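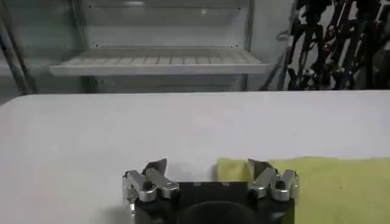 Can It Do the Chores Yet? A Gallery from the Konance Workroom

Text by Annick Marchal
Posted 2021-05-25

Konance runs a workroom where robot arms are tried out on ordinary jobs: wiping, folding, sorting, putting things on shelves. Most of the jobs come from homes. A few come from Akinola, a housewares store that wants to know which of its closing tasks a machine could take over, and which it should stop hoping for.

I spent two days there and wrote down what I was shown and told. The people running the work are Hauwa Ogunleye, who plans the tasks, and Mahmoud Soliman, who looks after the arms. Chukwuemeka Wike came over from Akinola on the second day with a box of stock.

The notes are kept short and go chore by chore. Where I say a task works, I mean it worked often enough that the team has moved on to something harder.

The cloth on the table

A yellow-green cloth lies flat on the white tabletop, with the gripper open beside it. Two dark fingertip pads face each other across the gap.

A flat cloth is a harder start than it looks. The pads need something to close on, and a cloth lying smooth gives them very little. Ogunleye's team prefers to go for a fold or a raised bit. If there isn't one, the arm can press down and drag the fabric until it bunches, then pinch the bunch.

Status: picking up works. Picking up by the corner you wanted does not, most of the time.

Wiping a table

Once the cloth is in the gripper, plain wiping is one of the better jobs. The arm moves back and forth in rows and keeps an even pressure. It does not get bored and skip the far side, and I can't say the same for myself.

What it lacks is any good sense of dirt. On a bare table it wipes everything, clean or not. A dried ring of coffee gets the same pass as the rest. Soliman has tried having the arm compare a view from before the wipe with one from after, and go back over what has not changed. Shiny tables confuse it, and so does a lamp being switched on partway through.

Status: works on a clear table. Spots that need scrubbing are still left for a person.

Folding a towel

Everybody asks about folding first. A hand towel that has already been spread out square can be folded in half, then in half again, and the result would pass in most linen closets. It takes a good deal longer than a person would.

A towel out of a basket is another matter. The arm has to find two corners next to each other, and a crumpled towel hides its corners. The usual approach is to lift it, let it hang, look for the lowest point, grab that, and repeat. Sometimes this goes well. Sometimes the towel ends up on the floor and the run is written down as a failure.

The best stretch I was told about was 7 towels in a row with no help. The team was pleased with that. A hotel would not be.

Status: spread towels, yes. Basket towels, sometimes. Fitted sheets have not been tried, and I got a look when I asked.

Folding shirts

Short-sleeved shirts fold fairly well if they are laid face down by hand first. Long sleeves cross over, get caught under the body of the shirt and come out as a lump. Buttons are ignored. Nothing is turned right side out.

Ogunleye told me that pairing socks gets suggested by visitors about as often as shirts. She has put it off because two dark socks can be hard to tell apart even for the person who owns them.

Status: partly, with someone laying out the shirts.

Clearing dishes

The arm clears plastic plates and cups from a table into a bin. It handles a cup best when it can come in from the side. From above, it sometimes closes on the rim and tips the cup, so anything left in the cup goes with it.

Cutlery is slow. A fork lying flat on a hard table is thin, and the fingertips have to come down almost touching the surface. The software is set to be careful about hitting the table, which means it often stops just short and closes on air.

Glass and china are kept out of the trials for now. Soliman would like to start on them in September, with secondhand pieces.

Status: plastic plates and cups, yes. Forks and spoons, slowly. Breakable things, no.

Loading a dishwasher

This one gets filmed a lot by other groups and the films are usually sped up. At Konance they use a lower rack on its own, set out on a table without the machine around it. Plates go into the slots if they are handed over in the same position each time. Bowls are placed wherever they will stay up, and the rack fills long before a person would call it full.

Nobody there claimed the arm could load a real dishwasher in a real kitchen. The door is in the way, the racks slide, and the last person to load it has always put something odd in the corner.

Status: a demonstration, for now.

Putting stock on a shelf

Wike's box held the kind of thing Akinola sells near the register: small cartons, tins, packs of sponges. His question was simple. If a worker rolls a cart up to a shelf at closing time, could an arm do the rest?

Cartons went best. They have flat sides and stay the shape they are. Tins were also fine once the arm had been told how tall they were. Sponges squashed, which did them no harm, but they slipped when the arm pushed them in next to each other and a couple fell off the front.

Price labels facing forward was the sticking point. For Wike that is half of the job, and the arm got it right only when the item had gone into the cart facing the right way to begin with. At that point, he said, his staff might as well put it on the shelf.

Status: stacking, yes. Store-ready facing, no.

Sorting returns

A bin of mixed small items is tipped onto a tray and the arm moves each one to the container it belongs in. There were around 40 items in the batch I watched. It got through nearly all of them, and the leftovers were clear plastic packages and one flat card that it could not get a finger under.

This was the job that interested Wike most. Sorting returns is dull, it can be done overnight, and a mistake costs very little. An item in the wrong container is found the next morning.

Status: close to useful.

Bagging

We tried it at the end of the second day because Wike asked. Putting a carton into a paper bag works if the bag is already standing open. Opening a flat bag does not work at all with the current fingers. Ogunleye had said as much before we began, and let us try anyway.

Status: no.

What the arms are

The arms in daily use come from Cirent. The software that records the trials is called Mekum and was written in-house by Radosław Marciniak. It keeps a log of each try along with what went wrong, picked from a short list: missed, slipped, dropped, stuck, stopped by operator. He told me that "stopped by operator" used to be the most common entry and that "slipped" has now passed it. He takes this as progress.

The fingers matter more than I had expected. Two pads that open and close are sturdy and easy to repair, and they cover a large share of the jobs above. They are poor at anything thin, anything clear and anything that needs a second hand to hold it still. Some of the folding work uses two arms together, and then both have to be kept from running into each other, which takes up a lot of Soliman's day.

Speed

I was asked before I left not to print a table of times, as the settings change from week to week. In general, every task I saw took longer than I would have taken, and wiping came closest. For home use the team thinks slow is acceptable so long as the owner does not have to stand there. At the moment somebody does have to stand there, with a stop button.

Would you want one at home?

I put this to all of them. Marciniak would take one for clearing the table. Ogunleye wants laundry or nothing. Soliman said he spends enough time with them as it is. Wike would like one for the store, for returns, and would keep it in the back room where customers could not ask it questions.

For my part, I would take the table wiping, and I would still do the coffee rings by hand.

Questions about visits

The workroom takes small groups by arrangement. Closed shoes are required, and bags are left at the door. Stores with a task they would like looked at can send a short note with the size and weight of the items involved, plus a sample of the packaging if it can be spared. Clothing and linens should be washed first.

More notes on folding will be added to this page after the September trials.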